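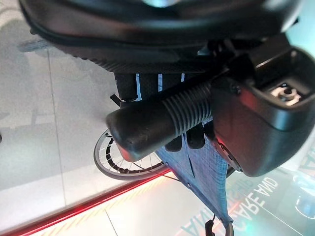
Getting a folding wheelchair ready for a day trip by train

Updated Aug 22, 2021

Call the station the day before and ask for a ramp. At Clornutham the desk wants your train number and the car you booked.

1. Weigh the chair. Ours is 49 pounds with the bag on, and the bus driver at Wutach will ask.

2. Check the tires and try both brakes on a slope. Wipe grit off the hand rims.

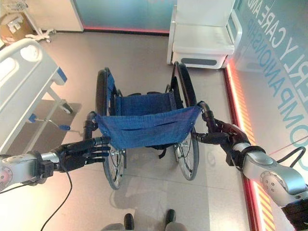
Marty adds that the return ramp has to be booked too - the station won't assume you're coming back.

3. Be on the platform 18 minutes early. Go up the ramp forward, with one person behind the chair.
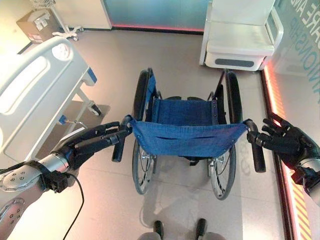 Hands at the push handles.

4. On board, set the brakes and keep the aisle clear. If the rider moves to a seat, lift the cushion out, fold the chair and stow it by the door. Don't hang heavy bags on the back, even for a short stop.
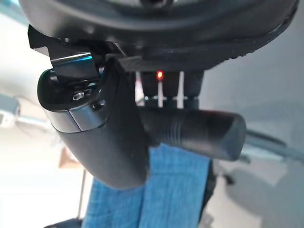
Close-up, black parts.

5. Save the ramp booking number until you're home. The Skekurero line closes its desk at 3, and after that you need the help phone.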